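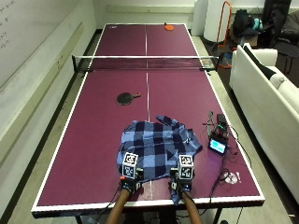

Renzo Fabbri
Contributing reviewer, tables and indoor games

Review: Ikereck indoor table with clamp-on net, after seven months

The Ikereck is a full-size indoor table sold flat in two halves, each on its own folding undercarriage. Ours is the maroon top with white edge lines and a white center line. It also comes in the usual blue. I bought it at full price, and it stands in a shared room with a whiteboard down the left wall and a couch along the right. This review covers the playing surface first and the rest of its life second.

Assembly

Two people, one afternoon. The hardware bag was complete. The manual shows the leg braces mirrored on page 7, and anyone who follows the drawing will have to take four bolts out again. Leveling is done with screw feet. They turn freely with the half raised and hardly at all once it is down, so set them close before lowering. The gap between halves closed to where a sheet of paper would not drop through it.

Playing surface

Bounce is even across both halves, apart from a slightly dead strip over the center joint. I tested by dropping a ball from a fixed height along a marked rule, at the same points on each side, and the spread was smaller than my reading error everywhere except the joint. Speed is medium. The finish is matte enough that ceiling lights do not bother the receiver. White balls read very well against maroon; orange balls less so, and I stopped buying them.

The lines are painted and have a faint raised edge you can find with a fingernail. It has no effect on play that I could measure.

Net and posts

A black mesh net with a white top band, and a post clamped to the table on each side. The clamps have padded jaws and have left no marks. Tension is set by a cord through the top band, with a small cleat on the left post. It holds for a few weeks, then the middle sags and needs a pull. I had a Tronlow spring-clip net on the previous table, which was faster to fit and never held its height. The screw clamp is the better design for a net that stays up. If you take yours down every evening, the Tronlow will annoy you less.

Paddles

None are included with the table. We use a pair from Ferraro. The one in use at the near end has an orange-red handle, which makes it easy to find under a pile of laundry. Grip is narrow. The rubbers are fine for casual play and collect lint if left face down on fabric - wipe them with a damp cloth before a game.

As a work surface

At this height the top is comfortable for standing work, and it is wide enough to spread a plaid shirt on one half and still have room beside it for electronics and their wiring. A shirt laid face down with the collar toward the net can be folded in thirds using the center line as a straightedge, and the line is accurate enough that a stack comes out the same width every time. Cotton slides more than I would like. The matte finish has less grip than a bedspread, and a sleeve pulled too quickly will bring the whole shirt with it. Let the hem hang over the near edge at first and it stays put better.

Things I would keep off it: irons, wet towels, anything with a metal foot. I set a lamp base down without felt in the second month and the scratch is still there, 7 mm long and visible from the side. The seller's touch-up pen is a poor match for the maroon.

Crumbs and threads collect against the net and have to be brushed out from both sides. A soft hand brush works. Spray cleaner leaves a film that slows the ball for a day or so. Plain water does not.

Folding and storage

Each half folds upright and rolls on four casters, two of them locking. The locks hold on hard floor and creep on carpet. I have folded it around 319 times by my log and the hinge has developed a click with no play behind it. The Elgate cover I bought for it is long enough but tight at the casters, and I use it only in August when the room is shut.

Verdict

Good bounce, good net, ordinary casters, wrong drawing in the manual. I would buy the same table again and spend the difference on a thicker cover.

Updated 19th July: the left cleat has been replaced under warranty. The new one is the same part.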